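Shared notebook, archive room bench
February, entry begun 8.40 am

Picked up the Bakos box this morning. For anyone joining late: Bakos is our name for the inquest material from the Bakos Hotel bombing, handed over by the family's solicitor in one banana carton and one suitcase without a handle. The hotel is long gone and there is a tile showroom on the site. The job is to digitise the lot before the fiftieth anniversary programme is cut, and to do it so that a coroner, should one ever be interested again, could follow what we did.

State of play: 331 items catalogued out of the carton. Suitcase untouched, apart from being looked at with dread.

The statements are in worse order than the solicitor's letter promised. Somebody in the seventies numbered the pages in blue, somebody else renumbered them in red, and a third hand has pencilled question marks beside both. I've kept all three sequences in the catalogue under separate headings. Red is the one the inquest transcript cites, so red is the default sort. If you hate this, please hate it in the margin and not in the spreadsheet.

9.30. Scanner warm. First batch through at the usual setting for typescript. Carbon copies came up grey on grey and I redid them in colour, which gives a purplish cast but at least you can tell a 3 from an 8. That matters. The time of the warning call is 8.13 in one copy and 3.18 in another, and you'd like to think the typist was having a bad day.

10.15. Skitano refused to read the handwriting, as is its custom. The software guesses at "loyalist" and produces "loyalty", then "royalist", then, on the third page, "lawyer list". I've switched the automatic transcription off for anything in longhand. We type those ourselves, in pairs, and compare. Slow, dull, and correct, a combination the funding application described as "innovative".

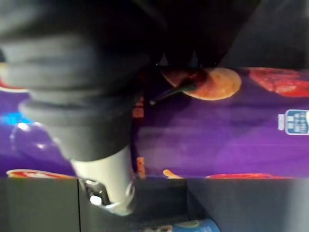 I wouldn't turn it off completely, reads a note added under this in green pen. Let it run and store the output in a hidden field. It gets surnames right more often than we do, and it doesn't go home with a headache.

Fair. Done, with the field labelled MACHINE GUESS, DO NOT QUOTE in capitals. I give it a fortnight before somebody quotes it.

11.20. Newspaper cuttings. Brown, brittle, folded into eighths by a person who must have been paid by the fold. I relaxed the creases under blotter and glass and did not force anything. Two cuttings report the same funeral with different streets for the cortège and a different number of mourners. One says 2,000, the other says "a large crowd". Both go in as printed. We are not here to referee the evening papers.

There's a gap in the cuttings from the week of the funeral until the inquest opens. Could be the family stopped buying the paper. Could be the suitcase.

12.05 pm. Lunch, taken well away from the cuttings.

1.10. Tapes. There are 5 cassettes of a family interview, recorded in somebody's kitchen by the sound of the kettle. Tape one plays. Tape two plays with a flutter that makes the dead man's sister sound as if she's in a rowboat. Transferred both flat with no noise reduction, listening copies to be cleaned up separately. Left the other three in the box until the Prokorlow deck has had its belt replaced. The belt has been on order so long I've started to regard it as a matter of faith.

The sister says on tape one that she has never been told who made the warning call, and that she asked twice in writing. I can find one letter in the red sequence. Its reply is catalogued in blue as page 814, a number that doesn't exist in red at all. So either the inquest never saw the reply or it was pulled before the second numbering. Flagged. It's the first thing in this carton that has made me sit up.

2.30. Went back over the folder where 814 ought to sit. The treasury tag has been replaced, newer plastic ends than the rest. Noted it, drew no conclusions in ink. 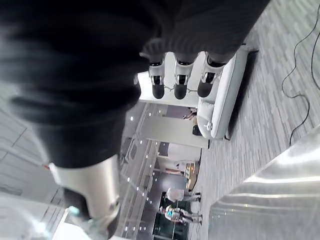
Has the solicitor been asked whether the family got that reply at home? A second copy may well be in a drawer somewhere, and it would settle the matter faster than staring at a treasury tag.

Asked by email at 3.05. The automatic response informs me that the office is closed for a training day and that my message is important.

3.20. Access rules, again, as the question keeps turning up. Names of the bereaved: open, the family has signed. Names of witnesses who were minors: closed. Names of persons alleged by other persons to have done things: closed, and closed means you don't mention them in the kitchenette either. The programme people at Bavico want the whole set by the end of the month. They can have the open set. I've written to say so in my politest grey.

4.15. Backups. One copy on the server, one on the drive in the fireproof cabinet, checksums compared and matching. The cabinet key is back on its hook. It was in my cardigan pocket, and I'd like that struck from the record.

To do next session:
Open the suitcase. Gloves, mask, somebody else present.
Chase belt.
Chase solicitor.
Check the transcript index for any mention of the sister's second letter, red and blue both.
Order more blotter. The colour doesn't matter so long as it's white.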